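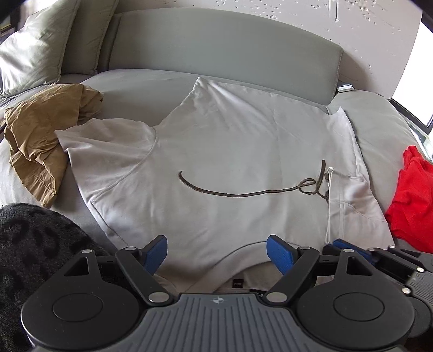
Page last changed 18/07/2019

Wadach Home Help > Clothes and Linens > Folding and Storage

How do you fold a hoodie with stitching across it so it doesn't crease? (and what do I do with a loose cord?)

Asked by Felista Mohamedi
Viewed 327 times
2 replies

Hi all! I'm in the middle of the great summer clear-out and I've got stuck on one sweatshirt, so please be patient with me.

It's the pale gray one, almost white, with the dark signature-style embroidery running right across it. I love this thing. I bought it at Vistedora when they had the pop-up by the bus station and I've worn it to death every winter, but it's July and I need the space, so it's going in a bin under the bed until the weather turns. Last year I folded it the way I fold everything (in half down the middle, sleeves in, in half again) and when I got it out there was a hard line straight through the lettering. It took weeks of wearing to go away, and I'm still not sure the stitching sits as flat as it used to.

So I laid it out and stood there looking at it. Every fold I can think of goes through the script somewhere, because it's so long! And then there's the hood. Do I fold it down first or last? Leave it up? My mother always rolled hers but she had about a quarter of the clothes I do.

I'm also a bit nervous about what goes in the same bin. I've got a tan thing and a really bright red one in the same heap, plus a dark fuzzy knit, and I don't want to open it up in the fall and find my nice pale hoodie has gone pink. Can color move between clothes that are just sitting there? Everything has been washed.

Second thing, sorry, I know you're meant to ask one at a time. I have a thin brown cord that I found when I was sorting, and I have no idea what it belongs to. It isn't from the hoodie, that one has a white drawstring. I dropped it on the white sheet on the sofa and it's been there ever since while I think about it. Would you keep it? Is it safe to leave something brown lying on a white sheet? I can't see a mark so far, but I'd rather ask before I fold the whole lot up together and forget about it.

Thanks so much, you were all brilliant about the curtain rings.

Edit: someone asked in a message whether the bin is plastic or cardboard. Plastic, with a clip lid. 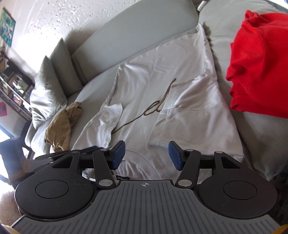
Replies

Halima Langat wrote:

Oh, I can help with this one, I have two teenagers and I think we own more hoodies than plates.

Forget folding down the middle. You want the lettering lying flat on the top of the packet, or as much of it as will fit, with the folds out past the ends of it. What I do:

1. Lay it with the embroidery face down on something clean. Smooth it out from the center with your hands, and pull the hem straight.

2. Fold the hood down flat onto the back. Do this first. If you leave it for last you get a big lump on top and the whole stack slides over.

3. Bring one sleeve straight across the back, then the other one over it. Try not to let the cuffs bunch up.

4. Fold the sides in only as far as you need to for the bin. If the bin is wide enough, skip this. Under-bed ones often are.

5. Fold the bottom up once toward the shoulders. Not in thirds! Once is enough.

6. Flip it over so the writing is on top and put it in last, with nothing over it.

With a long script like yours you may still lose an end letter around the side. When that happens I tuck a rolled-up T-shirt inside the fold so it's a soft curve and you don't get that hard line. White tissue works too, but I never have any.

For the crease you had last time, turn it inside out and steam it from the back with a towel underneath. Please don't put a hot iron right on the embroidery. I flattened a very nice bird that way and my daughter still brings it up.

About the red one: mine have never bled when they were properly dry, and I mean dry, seams and all. It's damp that does it. I'd still put the red in a separate bag. A pillowcase is fine. Same for the fuzzy knit, only because it'll shed all over the pale one and you'll be picking bits off until Christmas.

The cord, I'd get it off the sheet before you fold. It's probably harmless but some of those are dyed with who knows what, and a season pressed against white cotton is a long time. Rub it with a damp white rag first and see if any brown comes off. Then check the waistbands of all your shorts and pajama pants, and the jacket hoods. If nothing's missing one, put it in the sewing box.

etside_fan wrote:

just roll it. I roll everything, never had a crease. keep the cord you always need one the day after you throw it out

Comment from Felista Mohamedi:

Thank you both! Halima, I did yours and the hood-first part made such a difference, it's a proper neat square now. The T-shirt trick got the last letters round the side. Red one is in a pillowcase. Did the rag test on the cord and nothing came off. Still haven't found what it goes to, but I haven't been through the coats yet.

Comment from Halima Langat:

Check the laundry bag! Ours has one exactly like that and it's always escaping.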